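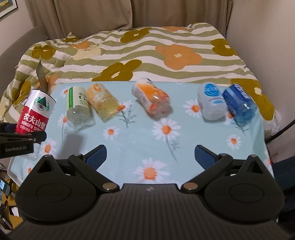 Entretien de chaudière – les questions qui reviennent tout le temps. On répond ici en vrac, le téléphone sonne trop en ce moment. Pour le rendez-vous, prévoir un accès dégagé à l'appareil et un coin de table pour remplir les papiers. Une nappe à marguerites comme celle de la photo, fond bleu-vert pâle, ça va très bien, on pose le bloc dessus et on signe. Pas besoin de vider la cuisine.

Mis à jour le 18 nov. 2023

L'entretien annuel est-il obligatoire ?
Oui, pour le gaz comme pour le fioul. Locataire : en général c'est à vous de le faire faire, sauf si le bail dit autre chose. Relisez le bail avant d'appeler, merci.

Combien ça coûte ?
143 euros TTC pour une chaudière gaz murale, déplacement compris sur Kurham et Trokthorpe. Fioul : sur devis, ça dépend du brûleur et de l'état du conduit. Pièces en plus, toujours annoncées avant.

Vous faites quelles marques ?
Tokarz surtout, on a les pièces courantes en stock. Leltora aussi, mais compter quelques jours pour les cartes électroniques. Les autres, envoyez une photo de la plaque signalétique et on vous dit.

Ma chaudière perd de la pression, je fais quoi ?
Regarder le manomètre à froid. En dessous de 1 bar, remettre de l'eau par le robinet de remplissage, doucement, puis bien refermer. Si ça redescend dans la semaine – fuite ou vase d'expansion, nous appeler. Ne pas remplir tous les jours, ça embout le circuit.

Les radiateurs du haut restent froids
Purger. Chaudière arrêtée, on commence par le bas de la maison et on finit par le plus haut. Controler la pression après.

Vous intervenez le soir ?
Dépannage oui, jusqu'en mars, pour les clients sous contrat. Les autres on fait au mieux. Odeur de gaz : on coupe, on aère, on sort, et on appelle le numéro d'urgence gaz. Pas nous.

Le contrat comprend quoi ?
La visite annuelle, l'attestation, 4 dépannages par an, main d'oeuvre incluse. Pas les pièces. Pas le désembouage, facturé à part : 600 euros pour une maison, 500 pour un appartement.

Je n'ai pas reçu mon attestation
Envoyée par mail sous quinze jours. Vérifiez les indésirables. Sinon redemandez-la avec le numéro de facture, sans le numéro on ne retrouve rien ou presque.

Comment annuler un rendez-vous ?
Par téléphone la veille avant midi. Les messages laissé sur le répondeur le matin même, on les écoute souvent trop tard – le déplacement est alors facturé.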